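示教（机器人学）

示教，又称演示教学，是指由人把一项任务做给机器人看，或带着机器人做一遍，使其取得完成该任务所需的动作数据。操作者不必逐条编写运动指令，而是借助手、手柄、主从机械臂或手持夹爪给出示范。记录下来的轨迹可以原样回放，也可以作为模仿学习的训练材料。

名称

中文文献中“示教”一词最早多用于工业机器人，指用示教器逐点记录末端位置，再由控制器依次再现。后来含义扩大，凡由人提供动作示范的做法都可归入其中。英文里相近的说法有 teaching by demonstration、programming by demonstration 和 learning from demonstration，三者常混用。以学习为目的的一类，中文也称“示范学习”或“从示范中学习”。

拖动示教

拖动示教又称牵引示教，操作者直接握住机械臂的末端或连杆，把它带到所需位置。控制器在此期间补偿重力和摩擦，使机械臂可以被轻松推动，同时按固定周期记录各关节角度。这种方式直观，适合打磨、喷涂、码放等路径较为固定的工作。缺点是操作者的手和身体常进入相机视野，双臂任务也往往需要两个人配合。关节较重或没有力矩传感的机型难以采用。

遥操作示教

遥操作示教由操作者在一定距离外控制机器人，常见的输入设备有空间鼠标、虚拟现实手柄、外骨骼和主从式机械臂。主从式结构中，主臂与从臂的关节一一对应，人扳动主臂，从臂随之运动。由于数据直接来自执行任务的机器人，关节限位、速度和相机视角都与日后自主运行时一致。

遥操作的主要困难在于延迟和触觉缺失。操作者感觉不到夹持力，抓取薄壁杯子或软布时容易用力过大，部分系统为此加入力反馈。熟练程度对数据质量影响也较大，新手的轨迹中停顿和来回修正较多，通常要先练习一段时间再正式录制。

手持夹爪示教

手持夹爪示教不需要机器人到场。操作者手握与机器人末端结构相近的夹爪，在真实环境里完成任务，装在夹爪上的相机记录画面，夹爪的位姿由视觉惯性里程计或外部定位设备求得，开合量由编码器或画面中的标记测出。训练时，这些量被换算为机器人末端的目标位姿。

这一方式便于携带，可以在住宅、厨房、店铺等处采集，家务类任务用得较多，例如收拾餐桌、叠放碗碟、折叠毛巾。需要双手配合时，操作者左右手各持一只夹爪。它的限制也很明确：人的手臂能到达的姿势，机械臂未必能到达；人的动作速度也可能超出电机能力。因此录得的轨迹要经过运动学检查，不可达的片段予以剔除。

采集流程

各机构的流程不尽相同，大体包括设备标定、布置物品、录制、检查和标注。乌韦贝里（Uvberg）的格拉里（Gelari）工作组在其操作手册中规定，每次录制前先将夹爪完全张开再完全闭合，用以校准开合量；双爪录制时，还须让两只夹爪在彼此视野内停留片刻，以确定相对位姿。手册的编写者利斯贝特·维尔默伦（Liesbeth Vermeulen）把一次录制称为“一条”，一条只包含一项任务，中途失手后自行补救的，保留并另作标记。

物品的摆放在各条之间应有变化。若盘子总是放在同一位置，训练出的策略容易只记住位置，换一张桌子便无法完成任务。光照、桌布和背景杂物也会造成类似影响，所以住宅中的采集一般不清空周围陈设。

数据规模

所需示范的数量随任务难度而变。格拉里工作组的餐桌整理数据集计划收录 3000 条，截至2021年4月3日实际录得 3366 条，采集使用 4 套手持夹爪，按双爪方式分为 2 组。超出计划的部分多为碗碟叠放，原因是早期录制中碗口反光，定位丢失较多，负责数据检查的孔凯文（Kai-wen Kong）要求补录。数据集后来由乌尔凯罗（Urkero）公司托管，同年9月更新了标注格式。

质量与评价

评价示范数据常看三个方面：任务是否完成、轨迹是否平滑、各条之间做法是否一致。最后一项容易被忽视。同一只盘子，有人从左侧边缘夹起，有人从右侧夹起，两种做法都正确，但简单的回归模型会取其平均，结果落在盘子中间而夹空。扩散策略等能够表示多种可能动作的模型，对此较不敏感。

平滑程度一般由加速度的变化率衡量。手持方式录得的轨迹常带有手部抖动，可用低通滤波处理，但滤波过强会抹去接触瞬间的细小动作。

双爪手持示教用于餐桌物品，画面取自其中一只夹爪上的相机，指垫为蓝色，另一只夹爪位于右侧；桌上有白盘、粉色小熊形盘和不锈钢碗。
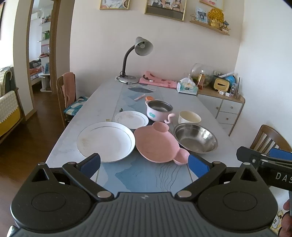
与离线编程的关系

离线编程在仿真软件中规划路径，适用于工件尺寸准确、位置固定的生产线。示教则适用于难以建模的物体和环境。两者可以结合：比利亚努埃瓦（Villanueva）的一条装配线先以离线编程给出大致路径，再由工人拖动机械臂修正接触段。

参见

遥操作
模仿学习
末端执行器
工业机器人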